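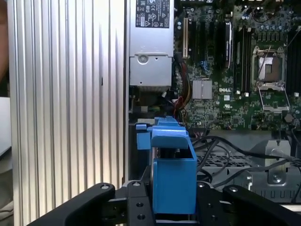

Drive bay

A drive bay is a standard-sized space inside a computer case for adding hardware, most often storage drives. Drives are usually held with screws, or with a tray or carrier that slides in and latches. Bays are named by the width of the disk the drive was first made for, not the width of the bay itself, a common source of confusion.

Sizes

5.25-inch. The large front bay. Used for optical drives, card readers, fan controllers, some tape units. Full-height versions were normal in early desktop machines, half-height took over later and is what people mean today. Many new cases have none.

3.5-inch. Two kinds, external and internal. External bays open to the front of the case and were made for floppy drives. Internal bays have no front opening and hold hard disks.

2.5-inch. Laptop hard disks and solid-state drives. In desktop cases often just a flat plate with four holes, sometimes behind the motherboard tray.

Adapters let a small drive sit in a bigger bay. The other way round is not possible.

Mounting

Screws. Most 3.5-inch hard disks take the coarser 6-32 thread, while 2.5-inch drives and optical drives take M3. Mixing them strips the hole. Side holes and bottom holes are both found on most 3.5-inch drives, though very large ones may leave out the middle pair.

Rails. Strips fixed to the sides of the drive, which then slides into the bay. Different makers' rails seldom fit each other.

Trays and carriers. Usually plastic, sometimes metal. The drive sits in the tray, held by pins or screws, and the whole thing clips into the cage. Plastic parts are often brightly colored to show which pieces a user is meant to touch, but there is no shared color code between makers and the same color can mean differnt things on two machines. Rubber rings around the pins cut down vibration.

Hot-swap. Found on servers and some workstations. The carrier lines up with a board at the back of the cage (the backplane), so no loose cables. The controller has to support it too.

Cooling

Hard disks give off steady heat. Stacked bays with no gap run warmer, so cages are normally placed behind a front intake fan. Solid-state drives less of a concern, with exceptions.

Decline

Fewer bays each year in home cases. Reasons given: M.2 drives mounting straight on the motherboard, the end of the floppy, downloads replacing discs, and bigger graphics cards needing the room. Some cases now ship with a removable cage that can be be taken out completely. Servers and home storage boxes still rely on bays, and spare carriers for older models are traded second hand.

See also

Computer case
Disk enclosure
Backplane
Form factor (hardware)

Last edited 26 September 2026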